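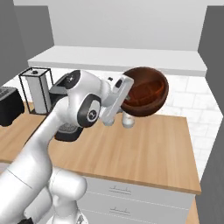 One of the prep cooks at the pilot site asked that this data card say who put the tasks on the list, and whether the people who do those tasks all day were in the room. A shift lead at the same site replied in the comments that her crew were in the room, but only for the second round. Both remarks are kept in the project log, and the section on task selection has been rewritten in response.

Buvham Kitchen Tasks
Data card and README
Last updated 21 November 2024

Summary

Buvham Kitchen Tasks is a set of simulated episodes of a single robot arm handling ordinary items in a staff kitchen. It was made by the Clatus group to support a pilot at Hegazy, a contract caterer that runs break rooms and small canteens inside other companies' buildings. The question behind the pilot was which small, repeated jobs could be handed to an arm bolted next to a counter, and what the kitchen staff would do with their shift if that happened.

The set covers 5 task families and 32 episodes per family. All episodes are rendered. There are no recordings of employees in this release.

Task families

bowl_move: pick up a bowl and place it at a goal position on the counter
bottle_move: pick up a bottle and return it to its place
shelf_put: place an item on an open shelf
drawer_open: pull a drawer by its handle to a set distance
counter_clear: move a mixed group of items away from a work area

Each episode has a start state, a goal state, joint positions, gripper state, rendered views and a short text instruction. Instructions were written by kitchen staff in the words they would use with a new hire, then lightly edited for spelling. Some are vague ("put that back where it goes"). We left them vague.

How tasks were chosen

The first list came from the project team after a walk through one kitchen in May. It leaned toward jobs that looked easy to automate, such as loading cups and wiping. Staff were shown that list and asked to mark what they would give away and what they would keep.

Their answers changed the set. Wiping came off the list. Staff said they wipe while they talk to people at the counter, and that taking it away would leave them standing there with nothing in their hands. Putting things back went on the list. It is done many times in a shift, often by whoever is already carrying something else, and it involves a lot of reaching.

The staff saw the list after it was drafted. We should have started with them. The next version will begin with a blank sheet and a paid session.

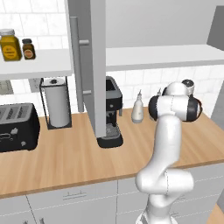

Reach turned out to be the main limit on the layout. An arm with a fixed base can cover one stretch of counter well and the rest poorly, so the kitchen has to be arranged to suit it. At Hegazy this led to the longest discussion of the pilot. Moving the coffee machine closer to the arm would have put it farther from the people who use it. The machine stayed where it was, and the arm was given fewer items to handle.

What changes for staff

The notes below come from the pilot kitchen and should not be read as findings about other workplaces.

Put-away work was moved to the end of each serving period, so that the arm does it in one block. Before, it was spread through the shift. Staff liked having fewer interruptions. Two of them said they missed the short breaks that putting things away used to give them.

A new duty appeared, called arm watch. One person per shift is responsible for stopping the arm, clearing dropped items and restarting a failed task. It was not in anyone's job description at first. After the first month it was added, with a pay step and a 60 minute training block.

No positions were cut during the pilot. Hegazy has not made a commitment past the end of it, and this card does not make one on the company's behalf. Anyone using this data to argue for a staffing change should talk to the staff concerned first.

Simulation notes

Scenes were built in Brultar, our in-house scene builder. Lighting is even and does not change over an episode. Object weights are set by hand. Liquids are not simulated, so a bottle behaves the same whether it is meant to be full or nearly empty. There are no people in the scenes, which is the largest gap between this data and a real shift, where someone is nearly always reaching across the same counter.

Folder layout

episodes/ one folder per episode, grouped by task family
instructions/ text instructions, one line per episode
scenes/ scene files and object lists
splits/ train and test lists
log/ staff comments and project replies, names removed

Known problems

drawer_open: 2 episodes end with the gripper still closed on the handle. They are marked in the split files and left out of the test list.
shelf_put: goal positions near the shelf ends are hard to reach and failures are common.
bowl_move: a bowl that is tipped during the move still counts as a success if it ends up at the goal. Staff objected to this, and they are right. The check will look at tilt in the next version.

Intended use

Suitable for training and testing arm policies on simple put-away work, and for planning talks with kitchen staff about layout. It is not suitable for safety approval, for estimating labor hours, or for rating the speed of any worker against the arm.

Comments

Send corrections through the project tracker. Hegazy staff can also leave a written note with the shift lead, who passes it on without a name. Replies are added to log/ with the next update.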